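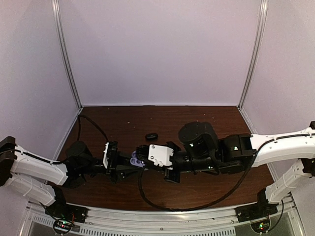 Kornov

Hennessy Seed Lists

Text and prices from the printed seed lists of the Hennessy nursery in Skirkcombe, typed up as plain tables. The nursery sold vegetable and flower seed by mail and from a shop counter. It closed long before this project began.

Version 2, 15th March

What is in the folder

lists.csv has one row for each printed page. It gives the list the page came from, the page number as printed, and a short note on its condition. There are 594 rows.

items.csv has one row for each thing offered for sale, about 2,000 in all. If the same bean appears in several lists, it gets a row each time.

names.csv matches the names used by Hennessy to the names a gardener would look for now. It is far from complete. Peas and beans are done, onions are mostly done, and sweet peas have not been started.

notes.txt holds odds and ends that did not fit a column, such as sowing advice and the delivery terms printed inside the back covers.

Columns in items.csv

item_id: A number that stays the same between versions. Deleted rows leave a gap.
list_id: Points to lists.csv.
page: The printed page number. Blank if the corner is missing.
section: The heading the item stood under, spelled as printed.
name_printed: The name exactly as printed, including mistakes.
name_clean: The same name with obvious printing errors fixed.
size: Packet, ounce, pint and so on. Blank if no size was given.
price_printed: The price as it appears on the page.
price_pence: The price turned into old pence. Blank if it could not be read.
remark: Any description that followed the name.
sure: Yes, no or partly.

Where the lists came from

Most are from a box kept at the Plollerbridge garden library. The rest were lent by people who had them at home. The library copies were used in the reading room and stayed there. Loaned copies have gone back to their owners.

The run has holes in it. Autumn bulb lists, which went out to customers in November, are much scarcer than the spring ones. Anyone using this to ask what Hennessy sold in a given year should check lists.csv first to see whether there is a list for that year at all.

How it was typed

Everything was typed by hand from the page. Text recognition was tried on the early lists and dropped, as it could not cope with the dotted lines between names and prices. Each page was read a second time against the paper on a different day.

Ditto marks have been filled in. A line that reads "do., dwarf" under a kind of pea is entered with the full name of that pea, and the ditto is kept in name_printed.

Handwritten changes to prices are not in price_printed. They are in notes.txt under the item number. Some look like shop corrections and some look like a customer adding up an order.

Known problems

115 pages have at least one item marked "no" in the sure column. Nearly all of these are from lists with water stains along the bottom edge.

The fraction signs in the oldest lists are very small. A half and a quarter are easy to mix up, so treat price_pence with care for anything sold by the ounce.

Cabbage and kale share a section in some lists and have separate ones in others. The section column follows the print, so a search by section will miss things. Search by name.

Changes since version 1

Loaned lists added. The size column split off from price_printed. Curly quotes changed to straight ones. Several turnips moved out of the radishes.

Use

The tables may be copied, changed and shared for any purpose. Please name the Hennessy Seed Lists and give the version number. The library asks that anyone quoting a whole page also mention Plollerbridge.

Corrections are welcome. Send the item_id, what the row says now, and what you think it should say. A photo of the printed page is useful if you own a copy.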